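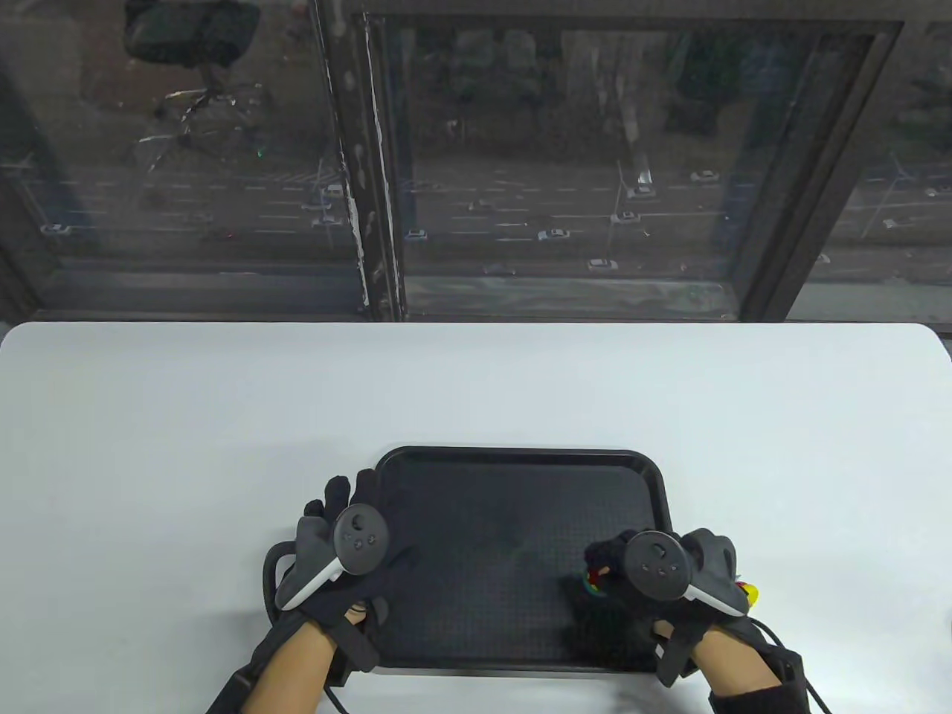

### 4.2 Rules for a shared task

We wanted rules short enough to remember, and we are delighted with how far two of them go! Each trial opens with both gloved hands at the tray, and the task object and tray stay the same when the operator changes tools. Vendari trials with gloves and trials with a hand-held gripper can then be filed under one task name.

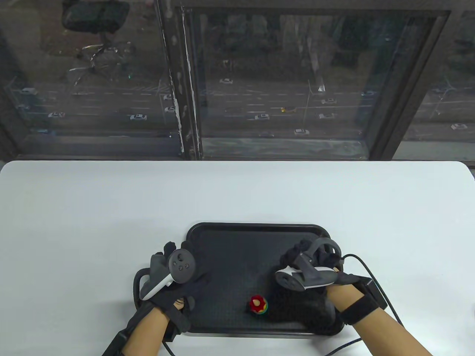
**Figure 3.** Black gloves with controllers on the backs of the hands; a small toy on the tray.

A trial that breaks either rule is kept and flagged, never deleted. We set the batch size at 400 trials, and reviewers read every flag before a batch closes.
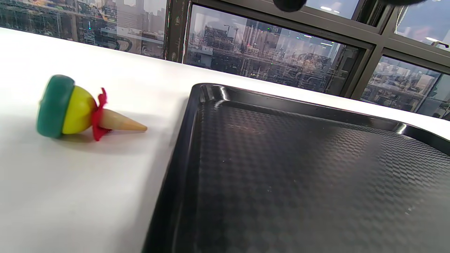
*Mackay, March*

The gripper protocol adds one field: whether the object lies on the tray or on the table. We love this field. It takes a single keystroke, and it makes all 675 gripper trials searchable by placement.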